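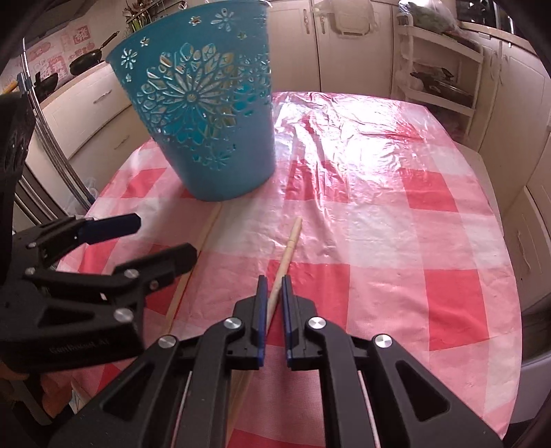

Wooden chopsticks on the checkered tablecloth in the Grirum teaching kitchen.

The Grirum Residence offers a course in household skills to residents who are preparing to live on their own. The kitchen unit has been taught since October by Védís Bergmann, who came to the Residence from the Pirnent housing program. She met with Darcy Friesen of the resident services office to discuss how the unit is organized and why its first session is given over to setting and clearing a table.

"Most residents expect to begin with cooking," Ms. Bergmann said. "We begin with the table. A person who can lay out what is needed and return it to its place has already learned a good part of how a kitchen works."

The first exercise uses plain wooden chopsticks. Residents lay them out on the cloth, then gather them and return them to their basket. Ms. Bergmann selected chopsticks after trying a standard set of flatware for several weeks.

"They are light, they roll, and they lie at whatever angle they happen to fall," she said. "Picking up a thin stick from a flat surface takes attention. Some residents find it easy and some need most of the session. Both are fine."

The tablecloth is pink-and-white checkered plastic. Asked whether the pattern had been chosen for teaching purposes, Ms. Bergmann said that it had not, although residents now use the squares to line things up. A plain white cloth had been proposed for the room. She asked to keep the checks. 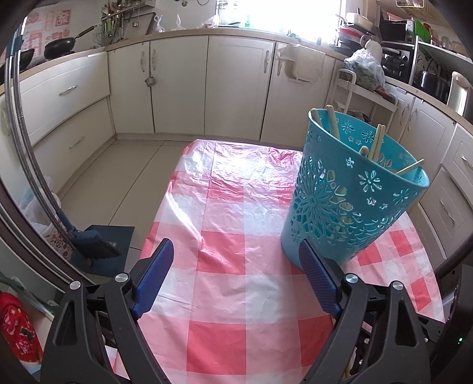
The turquoise chopstick basket, with the cream cabinets and back counter behind.

The basket is a tall oval one in turquoise plastic, with flowers and snowflakes cut into its sides. Ms. Bergmann considers its height important. "In a shallow tray everything slides together," she said. "In a tall basket the sticks stand up, and you can see at once that they belong there. They will never stand straight – one always leans out – and I do not ask anyone to correct that."

Later sessions move from the table to the rest of the kitchen. The room has cream cabinets on an L-shaped plan, and the unit follows them in order, beginning with the drawers and ending at the counters. Residents are asked to decide what should stay within reach and what should go behind a door. Frying pans are a frequent subject of debate. Ms. Bergmann allows them to remain on the countertop during the weeks in which they are used daily. Utensils go on the metal rail, and a small strainer hangs from one of the cabinet handles, an arrangement that began with a former resident, Laurier Sandhu.

"Laurier hung it there and it was easier to find," she said. "It has stayed. I would like residents to see that a kitchen can be adjusted by the people who use it."

Mr. Friesen asked about the white rolling cart, which was added at the request of the residents. Ms. Bergmann said that it serves mainly for groceries waiting to be washed or put away, greens in particular, and that it can be brought beside the table when more surface is needed.

The course handbook allows 70 minutes for each session, of which the last 40 are reserved for clearing up. Ms. Bergmann has no plans to change the division. She does intend to add a session on labeling and storing dry goods, and has asked Reginald Kowalczyk of the resident services office to review the draft.

Residents who wish to enroll in the next kitchen unit should speak with their housing advisor.

Contact Resident Services | © 2018 Grirum Residence | Back to top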